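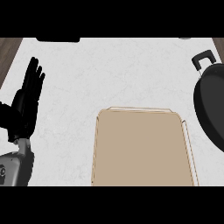
# About us (and what happens when you come visit)

Hi, I'm Buppha Paisan, and I started Bimedness because I wanted a robot that could help out in a kitchen without making a mess of it. We're a small company of 15 people on the second floor of the old Blöndal building, right above the bike shop. If you smell toast on the stairs you're going the right way.

Most of what we do is teach robot hands to deal with ordinary kitchen stuff - frying pans, trays, cutting boards, the things you grab every morning without thinking. We do a lot of that in simulation first. Our simulated kitchen is called Ginau, and it has a marble countertop that I could never afford at home. The robot is called Oto. He's got a black hand, a silver-gray forearm, and a fan club at two local elementary schools!

## Our open days

We started doing open days in September, mostly so our families would stop asking what we do all day. I figured we'd get a couple dozen people. We've had 291 visitors since then, and one very patient guide dog, and now it's probably my favorite part of the job.

The last one was on 7/12/24 and it was packed. We put Ginau up on the big screen in the front room and let people pick which way Oto should reach. Should he go for the pan first? Should he come in over the tray or around it? One girl, maybe eight, wanted to know why his fingers were sticking up in the air like he was waiting to be called on in class, and I've been thinking of it that way ever since. (She also asked what we pay him. We had to change the subject.)

What people like best, I think, is seeing how much there is to work out before the hand touches anything. You and I see a pan handle and just grab it. Oto needs to know where the handle is, which way it points, and what else is on the counter that he might bump on the way over. We run the same reach again and again with things moved a little each time. During that last open day we got through 338 runs before we shut down for the night, and yes, plenty of them were clumsy. We show those too. The clumsy ones get the biggest laughs and usually the best questions.

## What a visit looks like

We keep it pretty loose:

- Coffee and a quick hello in the front room
- A live demonstration with Oto in the Ginau kitchen
- Your turn at the controls, with one of us sitting next to you
- Questions for as long as you've got them

Groups go through five at a time so everybody gets a real turn. Kids are welcome, and so are skeptical grandparents. You don't need to know a thing about robots or computers, and if you do know a thing, please come tell us what we're doing wrong - a retired line cook spent an hour with us last fall and we rewrote half our pan tests afterward.

## Want to come?

Call or stop by the front desk and we'll put you on the list for the next open day. School groups can ask for a weekday morning, which is quieter. There's an elevator at the back of the building, next to the bike racks, and the parking lot is free after four.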